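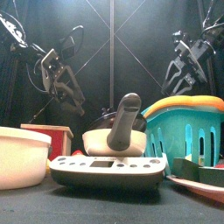
A reader of the last post wrote in to say that more demonstrations of the same task would not help us, and that we should be varying the layout after every take. I agree with half of it. The toy kitchen set at Mrema now stands at 2,394 recorded episodes, and 2,151 of them survived review. Most of the rest were dropped for operator hesitation: long pauses over the table while the person driving decided which arm should go first. A policy trained on those learns to pause too.

Layout does matter. Until March we reset the saucepan and the stovetop to taped marks, and the resulting model was good at reaching for tape marks. We now move the stovetop, the basket and the bowl between episodes and leave the small stuff wherever it falls. Clutter stays in on purpose.

Where I disagree is the rate. Changing the layout every take costs operator time, and the first attempts on any new arrangement are the clumsy ones. We settled on 4 takes per layout, keeping all that pass. I tried the same split on the Brismont data and saw no loss from it.

Handles are still the weak spot. A long handle can be gripped at many points, operators pick different ones, and the model averages them into a grasp that no operator used. I have asked for the next 300 episodes to be labeled by grasp point in Limska before they go into training.

The review script needs a fix as well. It flags any episode where both grippers are open at the end, including the ones that are supposed to end that way.

Posted 13 Jul 2021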